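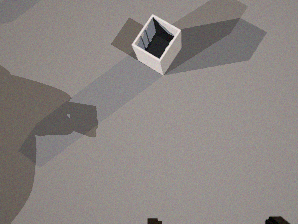 Our robotics club finally has a simulator that runs on the old desktops, and I have been grinning since April. Salamatu Ayaaba got Namance installed on all 6 machines over spring break, so now everybody gets a turn instead of watching one person drive. The first task is as plain as it gets: find the bin, line up over it, let go. We went with a white open-top box on a gray floor, and I figured that would be easy to pick out. Then we switched on several lights at once, and wow — the shadows going off in every direction are darker and bigger than the box, and the inside of it is nearly black!

Fuseini Atinga wrote our first detector, which looked for the biggest dark shape. You can guess how that went. His new one goes after the bright rim, and he's training it on 400 renders with the lights moved every time. Last night it missed 20 of them, mostly when a shadow ran right up to a wall of the box.

Next up is the gripper timing, which is mine. I keep opening too early. We have 3 weeks until the Dekmont meet and I still want to try a smaller bin before then (Salamatu says no, I'm working on her).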